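第六章　节目编排：一天的广播电视时间怎样被安排出来

本章要点：时段与板块；带状编排与块状编排；导入、承接与“帐篷”；新闻时段的特殊性；编排表的阅读方法

打开任何一家电视台的节目表，你看到的是一列时间和一列名称，朴素得像火车时刻表。可是请再看一遍！为什么晚间新闻前面放的是一档轻松的生活节目？为什么周播剧总是挨着访谈？为什么有的台在傍晚连续两小时都是新闻，有的台却把新闻拆成几小段，撒在全天各处？每一格后面都有一连串判断：谁在家，谁在路上，谁正握着遥控器，隔壁频道此刻在播什么。编排是电视行业里最容易被观众忽略的一门手艺，也是我们几位编者最喜欢讲的一章。

前五章讨论的是单个节目怎样立项、筹资和制作。从本章起，我们把镜头拉远，看许多节目放在一起时会发生什么。同一档节目放在下午和放在晚上，几乎可以算两档节目：观众不同，广告价格不同，观众愿意给它的耐心也不同。做过编排的人都有这种体会，一档做得很好的片子，放错了位置，第二周就没什么人提起了；换个地方，又活了过来。

6.1　时段

编排的基本单位是时段（daypart）。各地划分的起止时间不完全一样，但大体都有清晨、日间、傍晚前段、黄金时段、深夜这几块。划分的依据是人们的作息，所以时段并不是永远不变的。通勤时间拉长，清晨时段就会往前移；居家办公的人多了，日间的观众构成也跟着变。

初学者常常把“黄金时段”理解成“唯一值得争的时段”。其实很多地方台的日子是靠清晨和傍晚前段撑起来的。清晨节目的观众往往一边做早饭一边听，眼睛不一定在屏幕上，所以主持人会反复报时、反复报天气，同样的头条隔一阵又说一遍。放在晚上，这种重复会让人烦躁；放在早上，它正是观众需要的。请记住这个例子，后面谈“伴随性收看”时还会用到。

本书将反复使用一个案例：吉尔卡电视台（Girkar），一家中等规模的综合频道。2026-05-18，该台公布新的工作日编排，把傍晚的新闻从半小时扩展为连续2小时，前一小时由主持人串联地方新闻和连线，后一小时转向评论与访谈。消息出来后，台内外都有不少争论，有人觉得早该如此，有人担心原来那档益智节目的老观众会一去不回。到6月，编排部又把访谈段中的一个固定栏目向前挪了一格。挪动很小，讨论却很热烈，我们在6.4节会逐格来看。

6.2　带状编排与块状编排

把同一档节目每天放在同一时刻，横着看节目表，像一条带子，这叫带状编排（stripping）。新闻、早间节目、日播剧多半采用这种办法。它的好处在于养成习惯：观众不必查表，到点自然就打开电视。代价也很明显，带子一旦铺开，制作团队每天都要交货，选题储备、嘉宾库、替补主持都得跟上。

把性质相近的节目连着放，竖着看像一个块，这叫块状编排（block programming）。喜剧接喜剧，纪录片接纪录片，前一档的观众顺势留下来看后一档。这里有几个常用的词：

导入（lead-in）：紧挨在某节目之前的节目，它留下多少观众，后面的节目就从多少观众起步。
承接（lead-out）：紧挨在后的节目，常用来安放新人新作。
吊床式：把弱节目放在两档强节目之间，借两头的力把它托起来。
帐篷式：一档强节目放在中间，前后各放一档较弱的，靠中间的支柱撑起两边。

这几个词听起来像野营手册，用起来却非常精细。克卢肯频道（Cluken）曾经在一个晚上同时使用吊床和帐篷，结果两头的强节目都被拖累，编排部花了一季才调整回来。我们觉得这是个特别好的教学案例，好就好在它每一步单独看都有道理。

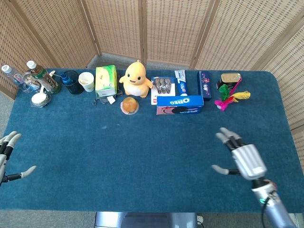

阿什拉夫·法鲁克（Ashraf Farouk）读过本章初稿后来信，认为我们把吊床式写得过于乐观：两档强节目之间只能放一档弱节目，放两档就成了沟；而且弱节目若与前后口味相差太远，观众宁可去别的频道转一圈再回来。他还提醒，学生最容易忘掉的是节目之间的那几十秒，片尾字幕一滚，人就走了。

这个意见我们完全接受，并据此重写了本节的练习。节目之间的衔接，业内叫“接缝”。压缩片尾、让下一档主持人提前露面、把广告移到新节目开场之后，都是处理接缝的办法，而且都有各自的副作用。比如把广告后移，观众确实先被新节目抓住了，可广告主会问，自己的广告打断了刚开始的故事，观众会不会反感？销售部和编排部为此拉锯，是每家台都有的风景。

6.3　新闻时段为什么特殊

娱乐节目可以囤，新闻囤不住。一档剧集提前几周交片是常事，傍晚新闻的串联单却可能在开播前还在改。因此，给新闻增加时长，远不止是在表格上多涂一格。多出来的时间要有记者去跑，有编辑去核，有导播去切，有人去准备“万一连线断了”时用的备用稿。

长时段新闻还有一个编排上的难题：观众不会从头看到尾。有人赶上开头，有人赶上中段，有人洗完碗才坐下。编辑因此要设计几个“入口”，让中途进来的人也能很快明白今天发生了什么，同时又不能让一直坐着的人觉得自己在听复读。吉尔卡电视台的办法是把头条在每个半点重述一次，但每次换一个角度：先讲事实，再讲影响，再请人评论。做得好的时候，这真是一种享受，你能看着一条新闻在一个晚上慢慢长出枝叶来。

主持人的搭配也属于编排问题。两段新闻由同一人主持，风格统一，但嗓子和精力都吃紧；换人，则要处理交接。交接时那几句闲谈看似随意，其实承担着导入的功能，前一位主持人的观众要在这几句话里决定，是否愿意把接下来的一小时交给后一位。

面向特定社群的新闻频道又有不同的考虑。它们的观众往往已经从别处知道了头条，打开这个频道，是想知道这件事对自己的街区、自己的行业、自己的孩子意味着什么。这类频道的串联单里，评论和连线的比例通常更高，选题会的气氛也更像一场真正的讨论。

6.4　怎样阅读一张编排表

拿到一张编排表，建议先横着读，再竖着读，最后对着竞争频道读。横着读，看哪些是带，哪些是点；竖着读，看每个晚上的起伏，强节目在哪里，弱节目靠谁托着；对着读，看它在哪里正面竞争，在哪里避开。对方播体育，你播剧情片，叫反向编排；对方播体育，你也播体育，就要掂量自己的底气了。

本章的附表收录了吉尔卡电视台调整前后的两张工作日编排表，以及皮门特尔（Pimentel）频道同期的一张，供课堂对读。表中灰底的格子是重播，斜体是外购节目。读表时请准备一支铅笔，随手把你觉得奇怪的地方圈出来。凡是看着奇怪的格子，多半有故事：合同里写死了时段，赛事转播权有排他条款，或者只是某位制片人特别能坚持。

课前准备

一、选一家你平时不看的频道，记录它7天的傍晚编排，标出带状节目和块状节目。
二、找出其中一处吊床或帐篷，写一段话说明你的判断依据。
三、选一处接缝，记下前一档节目从片尾到下一档开场之间依次出现了哪些内容。
四、阅读附录中若卢萨尔（Jolusar）收视研究小组的术语表，区分“收视率”与“收视份额”，下一节一开始就要用到它们。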